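Wokus House Social and Kitchen Group
Minutes of the October meeting, held in the Kurnow Room
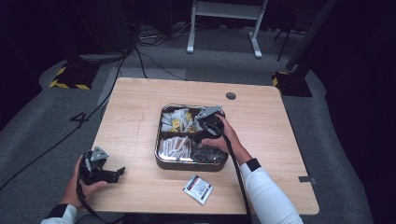
1. Opening and last month's minutes

The meeting opened at 4.30 pm with a very good turnout, and the kettle was already on. Minutes of the September meeting were accepted with one correction: the biscuit tin went to the Stindano floor, not to reception.

2. The drinks tray

Most of the meeting went on this, and happily so! The divided metal tray has been a real hit since it came out of the cupboard. Everyone likes the four compartments, the dark brown rim and the shiny inside, and it looks right at home on the pale wooden table. People can find what they're after without tipping a whole box onto the bench, and the small packets no longer end up mixed in with everything else.

There was a long and cheerful discussion about what belongs where. The group settled on this:

– Small white and yellow packets stay together in one corner, loose. Several members wanted them stood up in rows. This was tried last month and lasted until morning tea.
– Long stick packets go in the section beside them, lying the same way, so a handful can be lifted out and topped up easily.
– The dark, glossy pieces keep their own section. They are popular, and it was asked that whoever fills the tray be generous with them.
– The fourth section will change from month to month. Herbal tea was the favourite for November, with hot chocolate a close second.

Single square sachets that don't match anything else may be left on the table in front of the tray for anyone who fancies one. Please don't push them in with the sticks.

Agreed: the tray stays on the table all day and gets a wipe with a dry cloth before each refill. Washing-up liquid leaves streaks on the silver part – we've all seen the streaks.

3. Stock and ordering

The Widmer order came in on time. The box of 500 stick packets should see us well into summer, and the small packets are down to the last 100, so another box will go on the next order. Spending for the month was $90, all on tea, coffee and sugar.

A member brought in samples of a stronger coffee and the whole room got quite excited about it. Agreed to buy one box and put a tasting sheet beside the kettle.

Action: kitchen roster to place the order before the end of the month.

4. The table and the room

The table is staying where it is. It was suggested it go against the wall, but people enjoy being able to get at it from more than one side. The kettle cord can come up through the round hole near the back edge, which would tidy things up nicely.

Someone asked whether the grey carpet could have a mat over it under the serving side. Good idea, warmly supported. A dark colour was preferred.

Action: roster to measure up and bring two options to the next meeting.

5. Other business

Eight new mugs have been donated and are in the top cupboard. They're lovely, please use them.

The end-of-year afternoon tea was raised. Plenty of offers of slices and sandwiches already, and a list will go up on the fridge. Gluten-free plates to be labelled.

6. Close

The meeting closed at 5.20 pm. Next meeting in November, same room, same time. Bring a mug.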